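Makori – household colour names for furniture, floors and paint

README, release 3

Makori is a table of the words people use for the colours of ordinary things in a house. It pairs a short written prompt ("the colour of a round kitchen table", "the colour of an old heater") with the words that people wrote down when asked. It is a text dataset. Each row is one answer from one person, with the spelling they used.

The project started as a side file to Flunda, a glossary of paint and finish terms, and was split off when it got bigger than the glossary. Maintainer: Eleni Yordanov.

What is in the release

answers.csv – 2806 rows, one per answer
prompts.csv – 73 prompts, with the category each belongs to
terms.csv – 536 normalised colour terms
notes.txt – spelling decisions, in the order they were made
LICENCE

Columns in answers.csv

row_id: integer, stable between releases
prompt_id: matches prompts.csv
raw_answer: what the person typed, untouched apart from trailing spaces
term: the normalised term, matches terms.csv
modifier: light, dark, pale, dirty, warm and so on, blank if there wasn't one
region: state, province or territory, blank if not given
flag: see below

Files are UTF-8 with a header row. Commas inside raw_answer are quoted. Some spreadsheet programs will turn "grey-8" style codes into something else on opening, so import the columns as text.

How the answers were collected

People were given the prompts in writing on a web form and asked to type the first colour word that came to mind. There were no swatches and no pictures in the form. Early trials with swatches gave us a lot of names for the swatch and not many for the thing, which was no use for a glossary.

Each person saw a random set of prompts and could skip any of them. Skips aren't recorded. The form opened in June and was left up until the answers slowed down. We didn't collect names, ages or email addresses. Region was an optional box, and 660 of the rows have it blank.

Prompt categories are furniture, floors, walls, kitchen, laundry, bathroom, outdoors and fittings. Furniture is the largest. Fittings covers taps, hinges, handles and brackets, and it is thin.

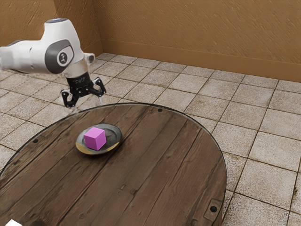 Simulated render: round wooden table, white and gray arm with a black gripper.

Normalising

The term column follows Australian spelling. Grey is always grey in that column, including where the raw answer says gray. Both spellings are kept in raw_answer. The same goes for colour words with an accent, which lose it in term.

Wood names were the hardest part. "Pine", "oak", "blond", "honey" and "wood colour" all turn up as answers to the same prompts, and people clearly mean different things by them. We kept species names as terms of their own and did not fold them into brown or yellow. If you want a coarse grouping, terms.csv has a column called basic that maps most of them to one of the basic colour words. It is left blank where two readers disagreed – mostly for pine, stone and anything ending in "wash".

Metals have the same problem. "Silver", "chrome", "steel" and "metal" are separate terms. Only silver has an entry under basic, and it maps to grey, which some users will want to change.

"White" and "off-white" are kept apart. "Whitish" goes to off-white. "Cream" and "ivory" stay as they are. Brand paint names were removed from the term column and replaced with the nearest plain word, with flag set to B. The raw answer still has the name.

Flags

B – brand name replaced
M – more than one colour given, first one used
J – probably a joke, kept anyway
U – not understood, term left blank

Rows with U should be dropped for most purposes. J rows are a judgement call. "Landlord beige" was first flagged J and then turned up often enough that it was made a proper term in release 2.

Known problems

Region is self-reported and patchy. Don't use it to say how a whole province or state talks. The outdoors prompts were written in Australia and it shows: "the colour of a tin roof" got puzzled answers from Canadian readers, and "eavestrough" was never a prompt at all.

The form suggested spelling corrections in some browsers, so there are probably fewer odd spellings than people would have produced on paper.

Prompt 41 went out with a typo ("draw handle" for "drawer handle") and its answers are mixed. It has been left in so that the ids don't shift.

Changes

Release 3: modifier split from term. Basic column added. Several bathroom prompts moved to fittings.
Release 2: flags added. Landlord beige promoted. Duplicate submissions removed.
Release 1: first public files.

Related files

Flunda has the definitions for most of the finish terms (satin, limed, ebonised). Truseo is the small script we use to check that every term in answers.csv exists in terms.csv. It prints the row ids that fail and doesn't change any files. Run it after editing terms and before sending a patch.

Corrections are welcome. Send the row_id, the current term and the term you think it should be, one per line. Requests to merge grey and silver have been discussed already and the thread is in notes.txt.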